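Home | Projects | Reports | Gallery | Contact
4 min read

Replacing the CPU in a Desktop Tower
Project report, Computer Hardware, Tresville Technical College

1. Purpose

Our group was assigned an older desktop from the Nair lab, which is being retired at the end of April. The task was to open the case, get access to the processor socket, and write up a procedure that the next class can follow. We had 12 class periods for the work, including the report.

2. Setting up

We unplugged the tower, held the power button down for a few seconds, and laid the case on its side with the panel off. All of the work was done from above. The processor was kept on a gray 3D-printed fixture to the left of the case so that it would not be set down on bare metal.

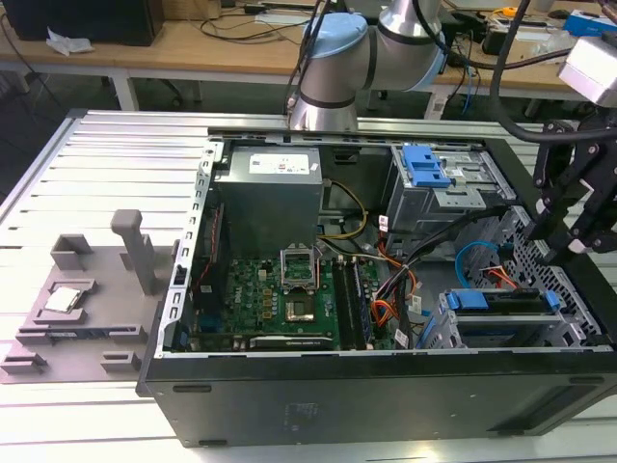 Figure 1. Tower on its side with the socket open and the CPU on the fixture.

The power supply takes up one corner and its cables run across the middle of the case. Our first draft told the reader to unplug all of them. We took that step out after the Trusside section tried it and spent most of a period finding where each plug went. Moving the cables aside is enough.

3. Working at the socket

Release the lever first, then raise the metal retention frame all the way. Do not touch the gold contact area. Hold the CPU by its edges and put it back in its pocket on the fixture, heat spreader up, whenever it is not in your hand. 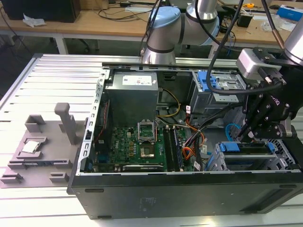 4. Finding parts on the board

Students in our test group mixed up the memory slots and the expansion slots. We added a note to use the printed DELL logo as a landmark and to find the CPU socket before anything else. The memory slots are long and black with small white latches at the ends. One of the expansion slots is cream-colored and easy to pick out. 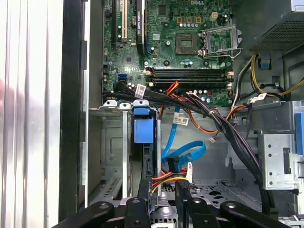 Figure 2. Motherboard with the CPU socket open and the memory slots empty.

5. Problems and changes

The written procedure has 23 steps. Step 2 (grounding) was skipped by several readers, so it is now in bold. The Farano workbook uses different names for the socket parts, and we still need to decide which set to keep.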